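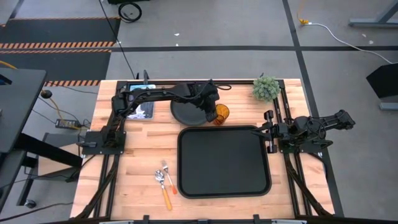 Category: Trees & Shrubs > Identification and Growing

February 2019
Posted by sekthorpe_grower

Catalpa from seed, or buy a whip?

I have a long fence line and want five or six northern catalpas on it. A nursery called Stisis sells whips at a price I don't love. A neighbor's tree is covered in pods and I could have all I want. Is seed worth the wait? Soil is heavy clay, wet in spring.

Replies

baran_acres
Seed. I started a tray of 100 in plain potting mix one April and had more seedlings than I could give away. They don't need cold treatment. Press them in, barely cover, keep moist. Mine were knee high by August.

clayfoot
I'd buy the whips. Seedlings from a yard tree could be southern catalpa or a cross, and you won't know until they flower. Leaves on the southern one smell bad when crushed, but I've never found that reliable.

baran_acres
Pods settle it well enough. Northern pods are thicker and the seeds have blunt, fringed ends. Southern seeds taper to a point.

clayfoot
On a textbook tree, yes. Crosses fall in between.

sekthorpe_grower
Crushed a leaf last summer and smelled nothing much. Pods are fat. I opened one this morning and the ends look blunt to me. My order from Stisis would come to $269 with shipping, so I'm leaning toward seed.

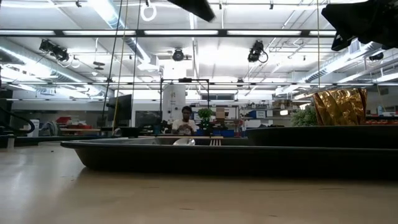
What I'd do, in order

sonow77
1. Sow in April, indoors or out.
2. Pot up at the second set of true leaves.
3. Plant out the next spring while dormant.
4. Stake and keep mice off the bark the first winter.

Wet clay is fine for catalpa if it drains by summer. Space them 30 feet apart — more if you can.

clayfoot
Agree on spacing. Still wouldn't plant them by a fence. The pods come down all winter.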